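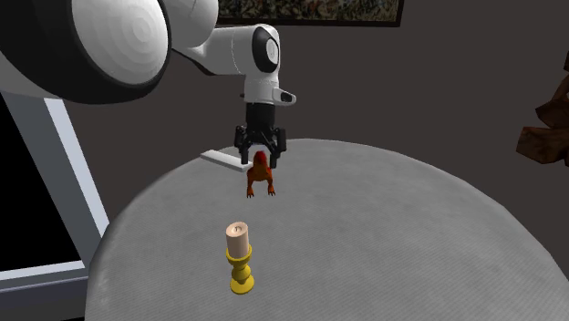 Sim, two-finger gripper over the figurine, candle holder and bar left on the table.

Thu 20 February

Gripper comparison in sim, second go. Same arm as before, same round table, only the end tooling changes between sets. Czesław wants a straight answer on whether we keep the two-finger linkage gripper or move to the Gondeck parallel one before the real arm goes across to the Benovico job. I don't have a straight answer yet, but I have more than I had on Monday.

Setup

Objects are the red and orange figurine, the yellow candle holder with the candle in it, and the flat white bar. The figurine is the main target. The other two are there as things to be picked in their own right and also as things to be knocked into. Positions are re-drawn at the start of every run from the same seed list for both grippers, so run 12 with one is the same layout as run 12 with the other. Dexter wrote the seed list and it lives in the Gumport folder, not in the main repo. Please don't regenerate it.

Approach is straight down from above with the wrist vertical, fingers open, then close, wait, lift. No tilting allowed in this set. I know tilting would help with the bar, but we agreed to compare the plain top grasp first.

Ran 71 attempts per gripper. The controller is the plain position one with the force cap on the fingers. The Delacroix controller is for next time, see the end.

Two-finger linkage gripper

Good on the figurine when it comes down over the head with one finger either side. The body widens below the neck, so if the fingers close high they squeeze in on the narrow part and the haunches stop it slipping out downwards. If they close low they meet the haunches first, and the whole thing gets pushed up a bit and twists. I had the close height set from the centre of the bounding box, which was too low. Raised it by 19 mm and the twisting nearly stopped.

The other thing with this gripper is that the fingertips swing in an arc as they close. The tips end up lower than where they started, and with the close height near the table they touched the surface. The contact log fills up with table contacts and the lift starts late, as the controller is still trying to push down. I spent most of the morning thinking this was a friction problem. It was not. Added a small upward move during the close to cancel the arc and the table contacts went away.

Candle holder: fine if it grips the candle, poor if it goes for the holder. The candle is short and thick with plain sides and the fingers sit flat on it. On the holder the fingers find the bulb and slide off to the neck, sometimes up, sometimes down. Also, the candle is a separate body from the holder in our model, so gripping the candle sometimes lifts the candle out and leaves the holder behind. I have been scoring that as a failure. Dexter thinks it should be scored separately. He is probably right and I will go back through the logs and split them.

Bar: fails when the bar lies across the fingers instead of between them. The yaw from the pose estimate was out by a quarter turn in some runs, which is our bug and should not be held against the gripper. Those runs will need doing again.

Gondeck parallel gripper

No arc, so no correction needed, and the height setting is much less fussy. Much better on the bar for that reason. On the figurine it is slightly worse. The pads are wider and catch on the haunches even with the raised close height. Three runs ended with the figurine on its side before the lift had started. I tried narrower pads for a few runs outside the main set and that looked better, but I have not run enough to write down a figure.

The body of this one is bulkier at the wrist. With the candle holder close to the figurine it clipped the candle on the way down. The linkage gripper cleared it in the same layouts.

Timing

Physics step was left as it was. The solver complained on the linkage gripper, which has the closed loops in it, so I put the iterations up for that one only. This makes its runs slower on the machine but should not change the results. Somebody please check me on that. The seed for the run I kept looking at is 775, if anyone wants to replay it. It is the one where the figurine turns in the fingers and then settles again.

Rendering: I left the room in (wall, painting, window and so on) because the camera tests will need a background. It costs a bit of time per frame. For pure grasp runs you can switch it off with the usual flag.

Problems still open

The finger friction value was copied from the old model and I can't find where it first came from. Czesław says it was measured on the bench in July, with the old rubber. If so it is too high for the pads we have now. I would like it measured again before we trust any of the slip results.

The figurine's mass is a guess. It behaves like something hollow. Need to weigh the real one.

Next

Redo the bar runs with the yaw fixed.
Split the candle results as Dexter asked.
Narrow pads on the parallel gripper, full set, same seeds.
Swap in the Delacroix controller on the linkage gripper only, and see if it copes with the arc without my upward move.
Czesław to find the bench notes for the friction test.

Logs are in the Gumport folder under today's date. The first set in there has the old close height, so ignore it.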